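Spoons and chopsticks into a caddy: my hand-held demos are not consistent. What should I fix first?

Posted by Panya Yimyam, 3rd July
Tags: demonstration, hand-held grippers, table tasks

I am putting together a set of demonstrations for a simple table task. The cutlery starts on the table and has to finish upright in a caddy with holes in it, spoons and chopsticks mixed. We do it by hand, one gripper in each hand, no arm involved at this stage. The arm comes later, at Vandholm, where a colleague will train on what I send her.

So far I have 200 demonstrations from three people. She has trained once on that set and says the arm is fine on the approach and then goes wrong at the pick. It closes on the spoon in a slightly different place each time, and when it brings the spoon up the bowl is often leaning over. Then it misses the opening or catches the rim.
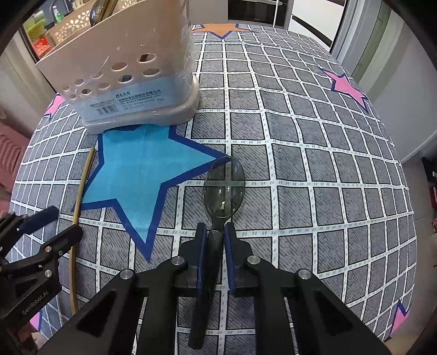
My instruction to everyone was to pick the spoon up by the handle and put it in the caddy. I left it at that as I thought natural variety would be a good thing. Now I am less sure. One person grips right at the end of the handle, one grips close to the bowl, and I seem to do whatever I feel like on the day. We also differ in what the left hand does. I tend to hold it still, the others move it about.

What I would like to know:

Should I fix the grip point and throw away the demos that don't match, or keep the lot and record more?

Does it matter that the spoons are see-through? I could buy solid coloured ones.

Is it worth doing the chopsticks as a separate task?

I can record 20 or so more in an afternoon before my wrists complain.

Despina Roman
Accepted by the poster

I would fix the grip first and leave everything else alone until you have seen what that does.

Variety is useful in where things start. Move the caddy, turn the spoon, put the chopsticks in the way, swap who is recording. It is much less useful in how the same job is done. If three people have three ways of holding a spoon, a simple policy can end up somewhere between them, and there may be no good grip there. Write down one method and get everybody to stick to it. Mine for this sort of thing would be:

Close on the handle, a thumb's width from the end.
Lift straight up before you turn anything.
Turn until the spoon is upright, bowl at the top, and stop for a moment.
Move across above the caddy, then lower.
Open only when the handle end is well inside.
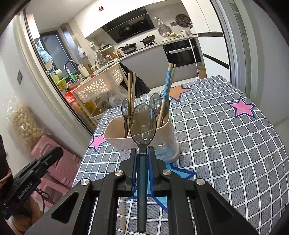
The stop in the middle feels silly when you are doing it but it helps. People hurry the turn and the sideways move into one swoop, and every swoop is different. With a short pause there is one clear pose that all the demos pass through. Don't make it long, or you will teach the arm to stand there. Half a second is plenty.

Also check how full the caddy is when each demo begins. An empty caddy and one with several things standing in it are different problems for the last few centimetres. You want both, but you want to know which is which, so put it in the file name or a notes column. I didn't do this on a set of 1358 and had to go back through the lot by eye.

On throwing away: don't delete anything. Sort the 200 into ones that match the method and ones that don't, train on the first pile and keep the second. If the first pile is small, record more.

Left hand – pick one rule. Either it holds the caddy steady or it stays back. If it wanders, the model has to learn the wandering too.

Ileana Ghiță

Get solid spoons. Clear plastic is a pain.

Pieter Pillay

I'd disagree with Ileana, at least for now. We had clear cups and spoons in a set at Gidley, 814 demos, and they were all right once the grips were consistent. The pattern of whatever is underneath does show through, so change the cloth now and again if you can, or the model may lean on it. If the arm will have to handle clear spoons in the end, record with clear spoons. Buying coloured ones only moves the problem to later.
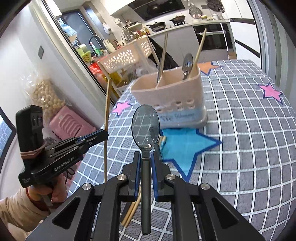
Chopsticks I would keep in the same session but label as their own step. The grip is different enough. A chopstick will roll or swing in the jaws if you take it near one end, so go nearer the middle and squeeze before you lift. And decide the order. If one person always does spoons first and another goes for whatever is closest, the model can't tell what comes next. Spoons first, then chopsticks, left to right, or any other order you like as long as it is written on a bit of paper next to the table.

Two more things. Start every demo with both grippers open and in view of each other. And if you fumble, carry on and recover if it is a small slip, but mark it. A few clean recoveries are worth having. If you drop the spoon on the floor, bin that one.

Panya Yimyam

Thanks all. I have sorted the first half and fewer match than I had hoped, mostly my own fault. Going with Despina's steps and the left hand held back. Keeping the clear spoons. Pieter, when you say squeeze before you lift, do you mean fully closed?

Pieter Pillay

Yes, closed until the pads stop moving on the stick, then lift.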